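Mudbridge Cell 3 – Monthly Inspection Checklist

Board picking station, robot arm with two-finger gripper
Inspection month: September
Done at the start of the early shift, cell stopped and locked out unless the item says otherwise.

Marks used: OK, FIX (repaired during the check), OPEN (needs a work order), N/A.

Section A. Guarding and stops

A1. Door switch on the operator side stops the arm when opened. OK
A2. Door switch on the rear side. OK
Comment: the rear door drags on the floor plate. It still closes and latches. Same comment as last month.
A3. Emergency stops, pendant and both posts. Test each one separately and reset between tests. OK
A4. Fence panels tight, no missing fasteners. FIX
Comment: one clip loose near the cable entry, tightened.
A5. Warning labels present and readable. OPEN
Comment: the pinch point label on the rear door has faded. A replacement has been asked for from the Milivska store.

Section B. Arm and cables

B1. No oil at any joint cover. OK
B2. Base bolts, paint marks lined up. OK
B3. Cable bundle free through full wrist travel, run at slow speed from the pendant. OK
Comment: the bundle touches the elbow cover at the far end of travel. No wear on the sleeve yet. Look at this again next time before signing it off.
B4. Wrist camera bracket tight, lens clean. FIX
Comment: lens wiped with a dry cloth. Do not use the solvent wipes from the bench, they leave a film.

Section C. Gripper

C1. Both fingers straight and tight on their mounts. OK
C2. Finger faces clean, no chips or grit stuck to them. FIX
C3. Finger opening matches the setup sheet. OK
Comment: set to 26 mm between faces at the pick approach. The sheet on the cabinet door still has the old value crossed out by hand. Please print a clean one.
C4. Grip force low enough for populated boards. OK
Comment: the red round boards have tall capacitors and white connectors close to the rim, so a finger face can end up against a part instead of the board edge. Watch at least 14 picks at slow speed and look at the boards afterward. No damage found on the ones checked.
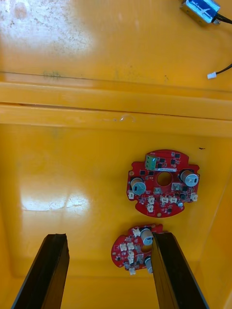

C5. Board held level after the pick. OPEN
Comment: boards can sit tilted in the fingers when the arm takes them off the bin floor. Changing the approach height did not clear it up. Jikesska has the finger drawings and will quote for a longer contact face. Until then the slow lift stays on – leave that setting alone.

Section D. Bin and lighting

D1. Yellow bin seated against its stops, no rocking. OK
D2. Bin floor clean, no loose parts or screws. FIX
Comment: vacuumed. Wipe marks and specks off the floor too, the camera can take them for parts.
D3. Glare on the bin floor. OPEN
Comment: the plastic is glossy and throws back a bright patch. A matte liner from Chávez was tried on Cell 2 and lifted at the corners, so it has not been fitted here.

Open items carried forward: A5, C5, D3
Total open: 3
Cell released for production: yes, slow lift only
Next check: first early shift of next month. Bring the feeler gauges.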